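Old Computers in the Cupboard: Why Households in Trornarberg Keep Electronic Devices They Do Not Use

Project report, course Environment and Society
Group members: Treasa Breathnach, Conall Moriarty, Úna Nic Giolla
Supervisor: Kieran Ó Dubhghaill
July 2026

1. Introduction

In our first seminar the supervisor asked every student to write down which electronic devices they have at home and do not use any more. The lists were much longer than we expected. One of us had four telephones in one drawer and a desktop computer under the bed of her brother. When we discussed why we keep these things, we had many different answers, and some of them were not very logical. From this discussion came the subject of our project.

The question of the report is: why do people keep old devices at home, when there is a place in the town where they can bring them for free? We limited the work to Trornarberg, and we used the village Jerkovby as a small comparison, as there is no collection point there and people must drive.

2. Background

A device which is stored in a cupboard is not waste in the legal meaning. The owner did not throw it away, so it does not appear in the statistics of the municipality. But in practice it is also not used. In the literature this is often called "hibernating" stock, and we will use this word in the report.

Hibernating devices are interesting for two reasons. The first reason is the materials. In a desktop computer there is steel in the case, copper in the cables, and small amounts of more expensive metals on the circuit board. There are also parts which should not go into the normal rubbish bin, for example batteries. Many people know that a laptop has a battery, but in our interviews almost all were surprised to hear that a desktop computer usually has a small one too. It keeps the clock and some settings when the power is off.
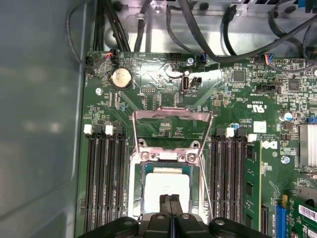 Figure 1. Motherboard in a desktop computer case. The round silver coin-cell battery sits in a black socket.

The second reason is time. A computer which is given away after one year in the cupboard can often be used by another person. After ten years this is much more difficult, because programs have changed and nobody wants to wait for it to start. So the cupboard is not neutral, even if it feels so to the owner. The value goes down each year and the owner does not notice.

3. Method

We prepared a questionnaire of two pages. The first page had a table where the household could write the type of device, the approximate age and the place where it is stored. The second page had questions about the reasons. We let people choose more than one reason, and we left an empty line for their own words.

In June we distributed 300 questionnaires, most of them in Trornarberg and a smaller part in Jerkovby. We put them in letterboxes and collected them from a box in the library and from the bakery. We received 185 back. We were happy with this number, but we must say that people who are interested in the subject probably answered more often than others.

After this we made 3 longer interviews. Two were with households and one was with Ruairí Ní Bhriain, who works at the repair shop Makhubela. The interviews were recorded with permission and we wrote them down afterwards. The households are anonymous in this report.

We made one mistake which we want to mention. In the table we did not explain if chargers and loose cables should be included. Some households wrote each cable, and others wrote only "a bag of cables". We decided to leave all cables out of the results.

4. Results

4.1 What is stored

The households reported together 1066 devices which were not used. Mobile telephones were the largest group, followed by laptops. Desktop computers came in third place. We also got some answers that we did not plan for, such as electric toothbrushes, a fax machine, and one sewing machine, which the owner described as "electronic in a small way".

Small devices are stored in drawers, normally in the kitchen or the hall. Large devices go to the cellar or the attic. Desktop computers are a special case. They are too big for a drawer, but people do not like to put them in a damp cellar, so they often stand behind a door or under a desk for years.

4.2 Reasons

The most common reason was "I may need it later". We expected this. But when we asked in the interviews what "later" means, it was hard to answer. One man said that he keeps the old computer in case the new one breaks. When the new one did break last winter, he bought another new one and the old one stayed where it was.

The second reason was the data. People have photographs and letters on the disk and do not know how to move them or how to delete them safely. Several wrote on the empty line that they are afraid a stranger will read their private things. One woman in Jerkovby keeps the computer of her late husband and has never started it. She told us that it is enough to know that the photographs are in it. We think this is a good reason and it should not be counted as a problem.

The third reason was a lack of information. Many households did not know that the company Pliritz takes old electronics for free at its yard, or they believed it was only for firms. The opening hours are also short, and a person who works normal hours can hardly come there.

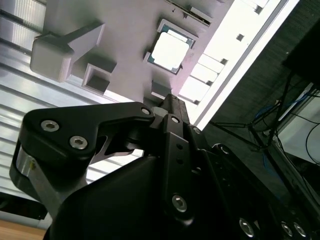 4.3 The view from the repair shop

The interview at Makhubela gave us another side. Customers bring a computer for repair, hear the price, and say that they will think about it. Then they take it home and it goes back to the cupboard. According to Ruairí Ní Bhriain, the fault is often simple, for example a dusty fan or a memory module that does not sit correctly, but people have already decided in their head that the machine is dead.

We also asked what a person should do before giving a desktop computer away. The answer was to copy the files, to remove the disk if you are worried, and to leave the rest together. A complete computer is easier to use again than a box of parts. Some parts, such as the processor, are sensitive when they are taken out, and the old thermal paste must be cleaned off before a new layer is put on.
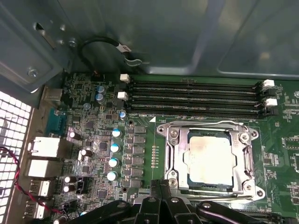 A shop can do this work quickly, but it must be paid, and the price of a used computer is low. For this reason Makhubela accepts only machines under a certain age. Older ones are sent to Pliritz, where they are treated as material.

4.4 Comparison with Jerkovby

We thought that households in Jerkovby would store more devices, as the distance is longer. The difference was smaller than we believed. It seems that people there collect several things and drive once, while people in the town always think that they can go tomorrow. The number of answers from Jerkovby was small, so we should be careful with this.

5. Discussion

Our results suggest that a longer distance is not the main obstacle. The fear about data is more important, and information campaigns do not often speak of it. The municipal leaflet which we read has a long part about the environment and one sentence about deleting files. We would suggest the opposite balance. If a person could come to the library one evening and get help to copy the photographs, we believe that many devices would leave the cupboard the same week.

Longer opening hours at the yard would also help. We wrote to Pliritz about it and received a polite reply that the hours will be discussed in autumn.

The weak side of our study is that people reported their own devices. In one of the household interviews the family found two more telephones while we were sitting at the table, so the real number is probably higher. We also did not ask about income, and now we think that we should have done it.

6. Further work

A next group could repeat the questionnaire in winter and ask about cables in a separate table. It would also be useful to follow a few households for a longer time and see which devices really leave the home after the question has been asked. Conall Moriarty has brought two of his own telephones to the yard, and the computer of Úna Nic Giolla's brother is still under the bed.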